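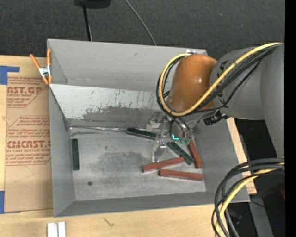 La celda Flena se paró sola 14 veces en una misma tanda de pruebas, y en 2 de esas paradas la pinza bajó más de lo que debía y tocó el fondo de la cuba. Esta página de la galería reúne las notas de la avería, desde los primeros avisos hasta el arreglo del tendido de cables. El trabajo de la celda es sencillo de contar: coger bloques largos, verdes y rojos, de una cuba metálica gris y dejarlos ordenados fuera. La avería tenía que ver con el cable amarillo que viene por el brazo, pasa por delante de la tapa anaranjada de la muñeca y le da la vuelta hasta arriba, junto con el mazo negro que hace casi el mismo recorrido.

Página publicada el 9 de mayo de 2021 en la galería del taller de Ulton.

La cuba
Es la misma desde el comienzo del proyecto y el metal está gastado. El fondo tiene una mancha oscura en el centro y el panel inclinado de atrás está rayado. En el borde superior izquierdo lleva puesta una pinza de resorte con mangos naranjas.

Los bloques
Son estrechos y se cruzan unos con otros en cuanto se vuelcan en la cuba. Uno verde arrimado a la pared izquierda obliga a la muñeca a girar bastante para entrar sin rozar la chapa. Con los que caen en diagonal el giro es menor, y ahí casi no tuvimos paradas.

El primer aviso
El controlador registró el código 2387, que en nuestra tabla corresponde a «pérdida de señal en herramienta». Duró un instante y la señal volvió sola. Se anotó, se rearmó la celda y se siguió trabajando. Fue un error nuestro: el procedimiento pide revisar el cableado antes de rearmar y no se hizo.

Las paradas siguientes
Llegaron sin un patrón claro. A veces en la bajada, a veces con un bloque ya cogido. El programa Koval, que decide el punto de agarre, seguía enviando posiciones correctas, y por eso perdimos bastante tiempo buscando el fallo en la cámara y en la calibración.

Los dos contactos con el fondo
Este fue el motivo de parar la celda del todo. Al perder la señal de la herramienta, la rutina de bajada se quedaba con la última lectura válida y continuaba unos milímetros más. La protección por esfuerzo del robot cortó el movimiento las dos veces. No hubo heridos ni había ninguna persona dentro del perímetro, pero el dedo de la pinza quedó marcado y se cambió.

Lo que descartamos
Se cambió la fuente de alimentación de la herramienta por la de reserva y el aviso volvió a salir. Se probó con la cuba vacía y también salió. Se bajó la velocidad a la mitad y tardó más en aparecer, pero apareció.

Dónde estaba
Con el robot en modo manual y a velocidad reducida, giramos la muñeca poco a poco mientras otra persona miraba el indicador de señal desde fuera del vallado. A los 73 grados el indicador se apagaba. Al volver atrás se encendía. Se repitió en los dos turnos con el mismo resultado.

El cable
La vuelta alrededor de la muñeca era demasiado corta para ese giro. El cable tiraba del conector y un hilo interior se había partido cerca de la funda. Por fuera no se apreciaba ningún daño; hubo que abrirlo para encontrar la rotura. El mazo negro estaba bien, pero sujeto con la misma holgura escasa.

Por qué no lo vimos antes
El recorrido se montó cuando la celda solo trabajaba con piezas cortas, que pedían giros pequeños. Al pasar a los bloques largos se actualizó el programa y se cambiaron los dedos de la pinza. El cableado se dejó como estaba y la hoja de cambios no incluía ninguna casilla para revisarlo.

La reparación
Cable nuevo, con más holgura en la muñeca y una brida articulada Prarkex en el eslabón anterior. El mazo negro va ahora por separado, con su propia sujeción. Se comprobó todo el recorrido de giro a mano antes de dar tensión a la herramienta.

El cambio en el programa
La rutina de bajada ya no conserva la última lectura. Si falta la señal, el robot se detiene y espera a que alguien rearme desde el armario, con la puerta del vallado cerrada. El rearme automático se ha quitado de esta celda y se quitará también de la otra que usa la misma herramienta.

Límite de giro
De forma provisional, Koval descarta los agarres que llevan la muñeca cerca del extremo. Algunos bloques pegados a la pared se quedan en la cuba y hay que moverlos a mano, siempre con la celda parada y bloqueada con candado. Es molesto en el turno largo y se revisará cuando el cable nuevo tenga más horas.

Mantenimiento
La revisión del cableado de muñeca pasa a la lista semanal: funda, bridas, conector y holgura en los dos extremos del giro. El cable se sustituirá en octubre aunque no presente daños, y el retirado se abrirá para ver cómo ha envejecido.

Pendiente
Falta recibir el segundo cable de repuesto y repetir la prueba de contacto con el fondo usando un bloque de espuma. Falta también corregir el plano eléctrico, donde el recorrido sigue dibujado como el primer día. Quien trabaje en la celda mientras tanto debe anotar cualquier aviso 2387 en el cuaderno del armario y dejar el robot parado hasta que se revise la muñeca.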